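Clulia Community Help > Grippers and end effectors > Fingertips and pads

Fingertip kit for towel folding: stock pads or tape and felt?

Posted by durnavton_lab, July 6, 2024

We have the Clulia two-finger gripper on trial, with the Liyanage fingertip kit quoted as an extra. The job is folding hand towels on a plain white table. With bare fingertips the gripper closes on the cloth and slides off the edge in up to 5 attempts out of every batch we run. The kit is listed at 427 per pair, so I would like to know whether it does anything that blue tape and a soft pad would not. Current state of the fingers is below. Grip force is at setting 4 and the wrist cable is as supplied.
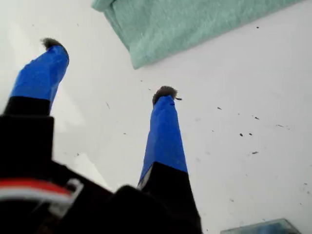
Replies

brerkville_mike

Tape is fine. We have used it for months. Change it when it creases.

tolerance_stack

Depends on what is failing. There are two separate functions here and the kit only covers one of them.

The pad sets friction against the cloth. A fuzzy or felt-type pad has plenty of contact with terry but compresses unevenly, and it sheds. Fibres on the table are a nuisance if you use a camera to find the towel edge. The Liyanage pads are moulded and do not shed. That is most of what you pay for.

The tape sets the shape of the tip. Layers build up, the two fingers end up with different profiles, and they no longer meet squarely. Look at yours side-on, near the cloth: 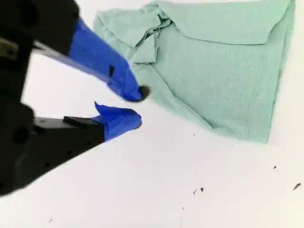 Upper fingertip at the left edge of the towel, lower fingertip over bare table.

For an edge pick you want one finger under the fabric and one on top. If the lower tip is cupped or has loose tape folding over, it tends to push the edge along before it gets beneath it. No pad will cure that. Strip the lower finger, wrap it again in a single layer with the seam on the outside, and repeat the test at the same force setting before you spend anything.

If it still slides, order the kit. Part 892 is the thin version and suits towels better than the standard one. The fitting instructions were revised in November and the older sheet gives the wrong screw length, so check which one you are sent.

durnavton_lab

Rewrapped the lower finger as suggested. Fewer slips, still some on the folded corner. Have asked Clulia for a loan pair of the 892s and will post the results in this thread.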